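Every few months a print-on-demand shop publishes its list of most popular fabrics, and every time I watch sewing friends order from the top of it. I think that is a poor way to buy cloth, and I say so as someone who has done it.

A popular page tells you that people looked. It says little about how a print behaves at 14 inches wide on a tote bag, or whether the repeat lines up at a side seam. 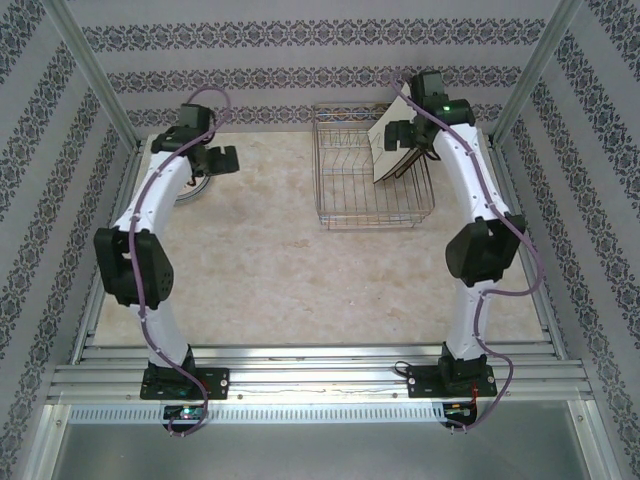
*Photo: Keir Imrie*

Last September I bought three yards of a Jisstead floral with 1,509 favorites beside its name. On screen the flowers were the size of a dime. On my table they were as big as saucers, and the shirt I had planned became a curtain. The listing gave the scale in small gray type, and I had skipped it.

Small designers lose out too. Tratisdale has a plain brown check that I have used for 2 quilts, and it has never been near a front page. I found it by searching for "check" and scrolling for most of an evening.

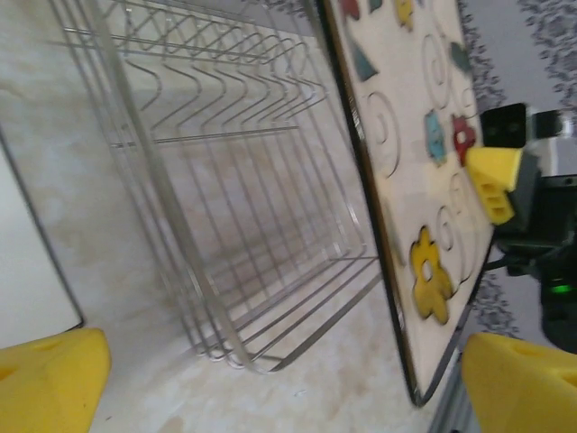 I would like shops to put the swatch button ahead of the yardage button and show every print next to a ruler. Steyn already does the second of these. A ranking by repeat orders would help as well, as people who come back for more have handled the stuff.

Until then, order the swatch and wash it before you decide.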